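We use cookies to keep you signed in. Accept | Settings

Vurnex Coaching Portal: Coach Guide
June. By Zakhar Sydorenko

Section 6. Setting up a 360 review

1. Open the client's record and choose Reviews, then New.
2. Enter up to 12 raters. Peers and direct reports go in separate groups.
3. Pick the leadership question set and set a closing date.
4. Press Send invitations.

Caution: the question set can't be changed once invitations go out.
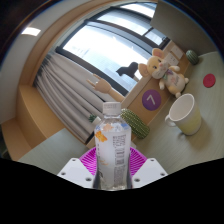
Nazar Palamarchuk wrote in to ask whether a rater can be moved to another group after answering. They can't. Remove the rater and invite them again, and the first set of answers is deleted.

5. When the review closes, open Report and check the group sizes. Groups of fewer than three are merged.

Note: error 418 means a rater's address was rejected. Correct it and resend.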